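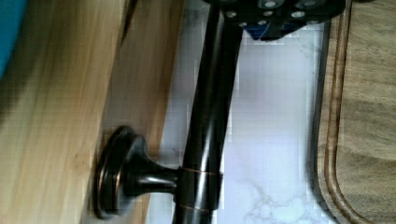
**1/** Term project thread for the Zetuveo robotics club, Istdale campus. Our team has the kitchen task this year, and the part we picked is handles. The one we practise on is a dark bronze bar with two thin copper-coloured bands near the bottom, held off the light wood by a round flange. It's glossy, and the wrist camera sees a pale streak of reflection all the way down it.

**2/** That streak is a headache. Our first edge detector called it a third edge and put the grasp centre off to one side. Shamim Janjua rewrote the filter to throw out any bright line that sits between two dark ones. Simple fix, took her an evening.

**3/** Rules for anyone new - each team gets 3 attempts per task and 13 minutes on the bench. You can't touch the arm once the clock starts. Restarting your own code is allowed but the clock keeps running.

**4/** Second half of our entry is picking things up off a crowded counter. Tray, plate with the toy fruit, cereal box on its side. The tray comes first in our task order. Raised edges give the fingers something to find, but the striped grain confuses the depth estimate a bit.

- Approach from straight above
- Stop short and take a fresh depth reading
- Close on the edge, lift, check grip force
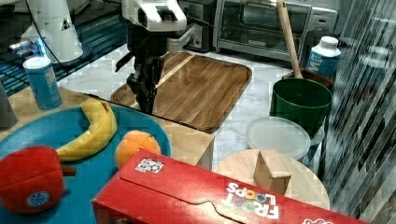 ## Where we're at, December 24, 2018

**5/** Handle code is merged. Tray code runs in the simulator and still needs a proper go on the bench. The Awan branch is the one to pull if you're on our team. Don't use master, it has the old gripper offsets in it.

**6/** Still to do over the break: tidy the logging, write up the calibration steps, and colour-code the plots so the markers can tell the 2 arms apart. I've got the write-up. Shamim has the plots.

**7/** Regional round is in Drornitdale in April. If your school is entering and wants to compare notes on reflective handles, reply here or message me. Happy to share the filter.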